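Apostila 4 — Boas práticas em tarefas de triagem com robô humanoide
Laboratório de Manipulação, módulo Trikedis
Texto de apoio: Abelardo Marulanda

Pessoal, chegamos à parte da disciplina de que eu mais gosto! Até aqui falamos de cinemática e de controle, e agora entra aquilo que decide se os dados de uma turma servem para a turma seguinte: as regras da bancada. Elas cabem em duas páginas e vale a pena saber de cor.

4.1 A tarefa precisa estar escrita

Uma triagem só pode ser avaliada se o destino de cada objeto estiver definido antes do primeiro movimento. Na nossa bancada a regra fica escrita na própria mesa: "fruits" junto a um cesto, "office supplies" junto ao outro. Maçã e banana vão para o primeiro; grampeador e rolo de fita, para o segundo. Quem chega no meio da sessão lê a mesa e já sabe o que conta como acerto.
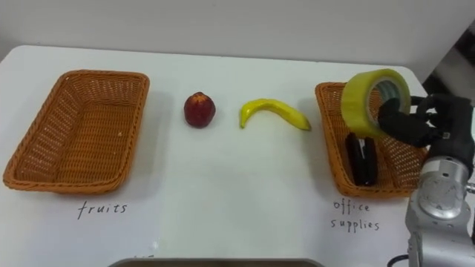
Mbali Kruger discorda em parte: para ela, o rótulo na mesa ajuda as pessoas, mas o protocolo deveria valer também com os cestos trocados de lado, senão a turma acaba avaliando posição em vez de categoria. Concordo, e a partir deste semestre a troca de lado entra no roteiro (ver 4.4).

Anotem também o que fazer com um objeto ambíguo. Uma borracha em forma de morango é fruta ou material de escritório? Decidam antes, por escrito, e não mudem a decisão durante a série.

4.2 Espaço, cabos e posição inicial

Vocês vão trabalhar com uma máquina de pé, de corpo inteiro, e isso muda a relação com o espaço. As regras mínimas:

- ninguém entre o robô e a mesa com os motores habilitados;
- parada de emergência na mão de uma pessoa que não faz mais nada naquele momento;
- percurso dos cabos conferido a olho, do tronco até o chão, antes de cada série;
- marca de posição no piso, refeita sempre que a mesa mudar de lugar;
- caixas e mochilas longe da área de circulação.

O terceiro item parece detalhe e não é. Um cabo que faz laço perto do punho pode enganchar na borda da mesa, e o erro aparece no registro como falha de preensão. Já perdi uma tarde inteira procurando no código um problema que estava pendurado ao lado do braço.

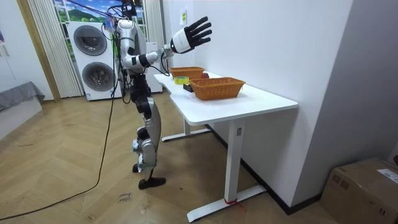 Figura 4.2 — Robô diante da mesa, braço estendido; notar os cabos e as inscrições no piso.

4.3 Contato com objetos e recipientes

Adoro esta parte, porque é onde a norma encontra a mecânica. Dedos rígidos, fruta de superfície lisa, cesto trançado: cada par tem seu limite de força, e esse limite vai na ficha da tarefa. Contato com um objeto que já está dentro do cesto também é contato e deve ser registrado, seja intencional ou não. A ficha Huaranga tem um campo próprio para isso (campo 13), que quase todos deixam em branco. Preencham!

Critério de conclusão: objeto inteiramente dentro da borda, mão afastada, recipiente na posição de partida. Se o cesto andou, a tentativa recebe a anotação "deslocado", mesmo que a classificação esteja correta.

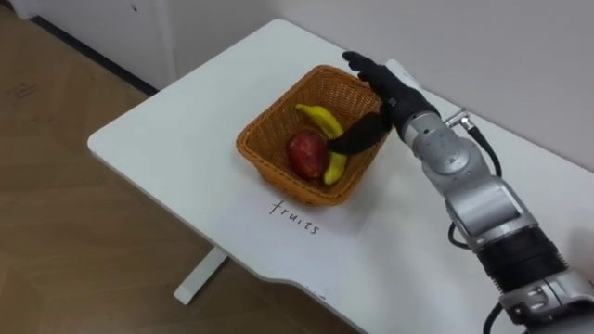
4.4 Registro e repetição

Cada grupo faz 36 tentativas, metade com os cestos trocados. O acervo da disciplina tem hoje 2,077 tentativas no formato Drudarer, das quais 535 ficaram sem uso por falta de anotação (o separador de milhar é o do próprio sistema, não estranhem). É muito trabalho bom parado por causa de um campo vazio.

Usem pelo menos duas vistas: uma da cabeça do robô, para a mão e o interior do cesto, e uma fixa ao lado, para postura, cabos e entorno. Sincronizem as duas antes de começar. Na vista fixa, confiram se a mesa e os pés do robô aparecem; a cabeça pode ficar fora do quadro sem prejuízo para a análise. 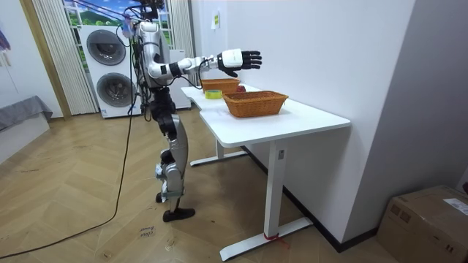
4.5 Para o próximo encontro

Leiam o guia interno Skisivside, capítulos 2 e 3, e tragam uma ficha de tarefa escrita pelo grupo, com objetos, destinos, limites de força e critério de conclusão. Outro grupo vai tentar executá-la sem fazer nenhuma pergunta a vocês — é o melhor teste que conheço para uma ficha. Entregas até as 18h, em papel ou pela página da disciplina.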